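Ona White Worktops: Frequently Asked Questions

Answers to what people ask us most before and after buying a white Ona top for a workshop, sewing room or packing bench. Compiled by Florencia Salinas. Last updated 02/04/2026.

What size does it come in?
The standard top is rectangular. Other lengths can be cut to order at our Saavedra shop. Cut tops can't be returned unless they are damaged on arrival.

Is the white glossy?
No. It's a flat off-white. Gloss tops throw glare back at you under a bench lamp, and we stopped stocking them in October.

How much does it cost?
The standard top is $658. With the Grokari leg set it is $968. Delivery is extra and depends on your zip code. Enter it at checkout to see the charge before you pay.

How do I clean it every day?
Wipe it with a soft damp cloth and a drop of dish soap, then dry it. Skip scouring powder and the green side of the sponge. They dull the finish in patches and you will see those patches whenever light comes in from the side.

Will it show marks?
Yes. Small dark specks and long thin lines stand out on white much more than on gray or wood tones. If you work with black parts, expect to wipe down more often.

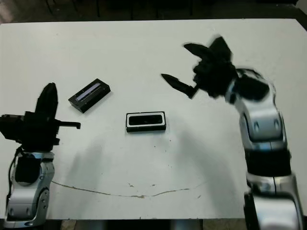
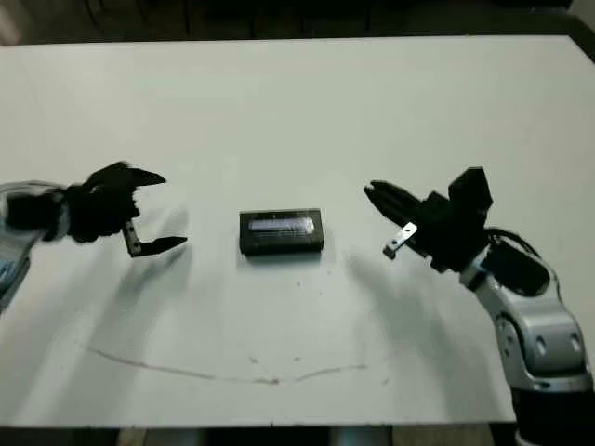
Both views show a white top with small dark specks and a long curving line.

How can I tell a stain from a crack?
Clean the area first and let it dry. Run a fingernail across the line. If the nail catches, treat it as a crack and keep water off it until it has been looked at. If it slides over, try the stain steps in the next answer. Covadonga Barroso wrote to us that the fingernail test didn't settle it for her, and that laying a strip of clear tape over the line and rubbing a soft pencil across the tape showed the edge right away. We tried that on a shop top and it works on deeper cracks. On very fine ones it shows nothing, so send us a close photo taken with the light low and to one side.

What takes out a brownish line?
Start with dish soap and warm water. If it stays, mix baking soda and water to a paste, leave it on for five minutes and lift it off with a damp cloth. Don't scrub. Try the paste on a corner first.

Can a crack be filled?
Short ones can. The Duvovden filler kit comes in white and needs a full day to set. Long cracks usually open again when the top is leaned on, and we'd replace the top.

Can I slide things across it?
Lift them if you can. Hard plastic trays and small electronic parts pick up grit underneath, and the grit does the scratching. A felt mat helps.

What does the warranty cover?
Cracks that appear in normal use, for 2 years from delivery. Stains, burns and knife cuts aren't covered. Keep your order number.

Who do I contact about a claim?
Write to Güven Saraç through the contact form and attach your photos. Replacement tops ship from Saavedra, and you keep your existing legs.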